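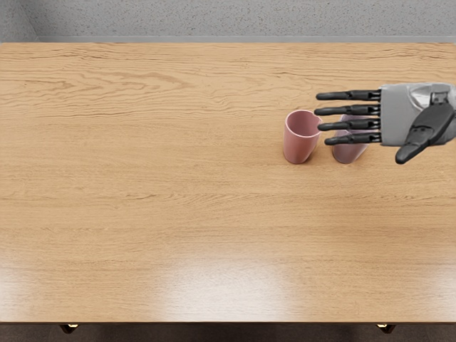 Erkside Staff Writing Group

The Cups
by Yanti Ismail

Viktória Szűcs had packed cups at Imamby for 7 years when they moved her upstairs to watch a hand.

It was a simulated hand. The real ones were on order from Sopacua and would come in April, and until then the hand lived on a screen in the old sample room, next to the photocopier. On the screen there was a wooden table and a grey wall, and on the table two cups, a pink one and a paler one that was nearly mauve. The hand came in from the right. It had a grey shell and black fingers, and a thumb that she thought was too big.

Her job was to score it. If it picked up the cup as she would have done, she pressed the green key. If it didn't, she pressed the red one and typed a note. The manager, Skekau, had told her to write whatever came into her head.

"Too high," she typed, the first morning. Then, "Would chip the rim." Then, "You don't go in with your fingers flat like that, you'd have the other one over."

The attempts came up one after another and each was a little different. Sometimes the hand stopped with its fingers stretched out straight across the mauve cup, pointing at the pink one, and stayed there until she pressed a key. She found she leaned to the left when it did this, as if she could bring it round.

At dinner time she went down to the canteen and sat with the line. They had kept her chair.

"What's it like?" Dorrie asked.

"It's like watching somebody park."

"Is it any good?"

"Not yet."

They talked about Dorrie's boiler after that. When the bell went they all got up and Viktória got up too, and was halfway along the corridor to the packing floor before she remembered and turned back for the stairs.

She scored 600 attempts in the first week. The notes got shorter. She had never had to say how she picked up a cup, and now she had to find words for it. There was the little turn of the wrist. There was the way you let the second finger find the side before you closed the others. She took a cup up from seconds and put it on the desk and picked it up and put it down, slowly, to see what she did. When she thought about it too hard she did it badly.

On the second Tray Day, when the whole floor stayed late to clear the backlog, Skekau came in with his coat on and stood behind her.

"Your notes are very good," he said. "Sopacua rang up about them. They want to know who wrote them."

"What did you tell them?"

"I said one of our packers."

She pressed the red key. "How many are coming?" she said.

"Hands? Two to start with. One at each end of the line."

"And how many of us is that?"

He looked at the screen. The hand had gone back to the edge and was coming in again over the table.

"There'll be other work," he said. "There's this, for one. Somebody's got to do this."

"One person can do this."

"Yes," he said. "Well. It's all going to be talked through properly." He stayed a minute longer and then said goodnight.

She worked on until six. Near the end there was an attempt that started like the others. The fingers came in lower this time, and opened, and the second finger touched the side of the mauve cup and waited. Then the rest closed. The wrist turned a little and the cup came up off the table, and the pink one next to it didn't move.

She played it again. It was her turn of the wrist. Her mother had done it the same way, with glasses, in the kitchen at home, and Viktória supposed she had got it from her.

She kept her finger over the keys for some time. The screen would wait as long as she liked. She could hear the line through the floor, the rollers and somebody laughing, and the tape guns going one after the other.

She could have pressed red. Nobody checked. She thought about Dorrie's boiler, and about the two boys on the far bench who had only started at Christmas. Then she thought that the next one would be right as well, and the one after it, and she would have to go on saying they were wrong.

She pressed green. The box for notes came up, though she only had to fill it in for the red ones.

"Good," she typed. She looked at it and took it out, and typed, "That's how I do it. V. Szűcs, packing."

Then she washed the cup from her desk in the little sink and carried it down to seconds, and went to find Dorrie to see if she wanted a lift.

Read at the group's meeting on March 17, 2018. The limit was 75 lines and Yanti asks us to say she knows she went over.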